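The Good Tray

My aunt Olaia Olmedo left me a tray. She left my cousin Arlo the car, the boat trailer and the little house in Dumton with the pear tree, and she left me the tray, and I want it on record that I was thrilled.

You have to understand about this tray. It's cream colored and it's big, and it came out exactly once a year, in March, for what she called the Supper. The rest of the time it lived under her bed wrapped in a bath towel (the green one, don't ask me why I remember that). We kids were not allowed to carry it. Arlo carried it once, when he was nine, and got as far as the hallway before she heard the floor creak differently and came flying out of the kitchen with flour up to her elbows.

So when the lawyer, a very patient man called Mirsad Papadopoulos, slid the list across his desk and I saw "one serving tray, cream," I let out a noise. Arlo looked at me like I'd won the lottery and he'd won the ticket stub.

"I'll trade you the trailer," he said, out in the parking lot.

"No."

"The trailer and two hundred and four dollars."

"Why two hundred and four?"

"It's what I've got in checking."

I told him no again and drove home to Wevside with the thing belted into the passenger seat, still in the towel. It's 318 miles. I talked to it some. You would too, on that road, with nothing on the radio but tractor prices!

Now, the trouble with inheriting the tray is that you inherit the Supper. I hadn't thought of that part. By Tuesday my uncle Cletus had called to ask what time he should come, and was I doing the peppers the way she did them, and would Zdzisław Kurek be invited, because Zdzisław had been invited every year for as long as Cletus could remember and not one person in the family knew how we were related to him.

"Are we related to him?" I asked.

"He brings the bread," said Cletus, and hung up.

I live in three rooms over a shoe repair place. I own a table, but it's a table I bought for doing jigsaw puzzles, and I'd never had more than one person eat at it. I went up and down the stairs all week borrowing things. I bought a plate! A black one, made to look like slate, all ripples and ledges, because the woman in the store said food looks wonderful on black and I was in a weak state and would have bought anything she pointed at. The striped thing to go under it was on sale. I thought, well, stripes, that's cheerful, Olaia liked a stripe.

Then I laid it all out the night before to see if it would fit, and moved it, and moved it again. I had the tray right up by the plate at one point with the two of them practically rubbing corners. Then I had it out on white paper with the stripes off behind it. I kept stepping back to the doorway and squinting the way she used to.

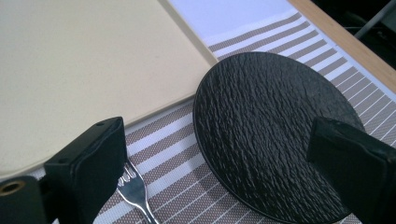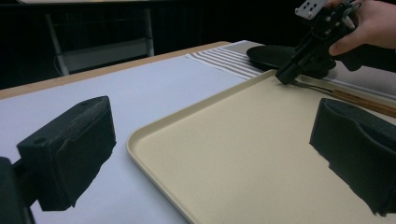
It was past eleven when I noticed I'd been humming. It was her song, the one about the ferry at Mullevia, which has 1,000 verses or feels like it, and which I would have sworn I didn't know.

Arlo turned up first the next day, an hour early, with a bag of pears from the freezer, last fall's, off her tree. He didn't say anything about the trailer. He took off his shoes at the door without being told, and he washed his hands, and then he stood there in my kitchen holding them up like a surgeon.

"Can I carry it?" he said.

He's forty-six years old. He has a mortgage and a bad knee.

The peppers were ready (not the way she did them, I'd burned the first lot and lost my nerve about the vinegar), so I spooned them on, and he picked the tray up with both hands and started walking. It was maybe eleven steps. Cletus had come up the stairs by then and was flattened against the wall to let him by, and behind Cletus was an old man in a very clean coat with a loaf under each arm.

The floor creaked. All four of us stopped dead.

I swear we waited. I don't know how long, long enough for one of the peppers to slide a little in its oil. Then Zdzisław Kurek cleared his throat and said, in a voice so much like hers that Cletus grabbed the banister, "Well, go on, boy, it's getting cold."

Arlo went on. He set it down so gently I didn't hear it touch.

I did ask Zdzisław, later, over the pears, how exactly he'd known my aunt. He tore the heel off the second loaf and buttered it clear out to the edges before he answered.

"I sold her the tray," he said, and asked if there was any more coffee.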